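Phone case cleaning, the quick version

Posted December 22, 2024 by Gyu-bin Jang in Small Stuff Around the House

Doing this between two loads of laundry so bear with me. Got asked again about grubby phone cases. Short answer — dish soap, warm water, old toothbrush. Longer answer below.

First thing, phone OUT of the case. Yes really. Even if the phone says it's water resistant. Put it somewhere away from the sink.

Silicone and rubbery cases

Bowl of warm water, a drop or 2 of dish soap. Not hot, hot water can warp the thin ones. Soak five minutes, then toothbrush. Go along the inside edge where it grips the phone, that's where the pocket lint packs in. Then the button covers. Then around the camera hole, both sides. Rinse till it stops feeling slippery.

Sticky patch from an old sticker or ring holder? Bit of cooking oil on a paper towel, leave it ten minutes, rub, wash again with soap. Don't skip the second wash or it'll pick up every crumb in your bag.

Hard plastic

Same soap, softer cloth. No scrubby side of the sponge! Did that to my Stitik case in October and it's gone cloudy all down the back. Baking soda paste is ok for ink marks but test it on the inside first, and go easy.

Matte black

These show everything. Dust, flour, hand cream, the lot. Microfiber cloth slightly damp, wipe in one direction, then a dry one. Greasy fingerprints need the soap. Scuffs — the pale ones that are only rubbed-off paint or wall marks will lift with a white eraser, light pressure. Real scratches won't. Rub too hard and you get a shiny spot, which looks worse than the scuff did.

Leather and fake leather

No soaking. Barely damp cloth, dry it right away, keep it off the radiator. Real leather gets a tiny bit of conditioner, I use what I have for shoes.

Drying

Everybody rushes this bit. Stand the case on its long edge on a dish towel and leave it an hour, longer if it has a fabric lining. Water hides under the lip and in the button covers. Poke a corner of paper towel in there and see if it comes out damp. Phone goes back in only when it's dry dry.

Wipe the phone too while it's naked. Dry cloth for the back, and a wooden toothpick (gently) for fluff round the edges. Grit trapped between case and phone is what scratches the back.

Things I'd leave alone

Bleach. Nail polish remover. The dishwasher, Jae-hoon Geum from the comments swears by the top rack but his came out at 60 degrees looking like a potato chip. Window spray on anything matte.

Yellowed clear cases — sorry, mostly a lost cause. Soap takes off the grime on top, the yellow is the plastic itself aging. Put the money toward a new one.

How often? Mine gets a wipe every few days and a propper wash twice a month. More if you cook with the phone on the counter, wich I do.

Ok dryer's buzzing. Spare cases live in the hall drawer, flat, nothing heavy on top.
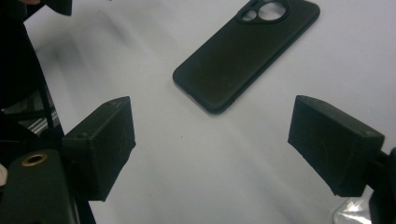
Can I use rubbing alcohol on a silicone case?

A quick wipe now and then is generally fine, but don't soak the case in it and let it dry fully before the phone goes back in. Soap and water is gentler for the regular wash.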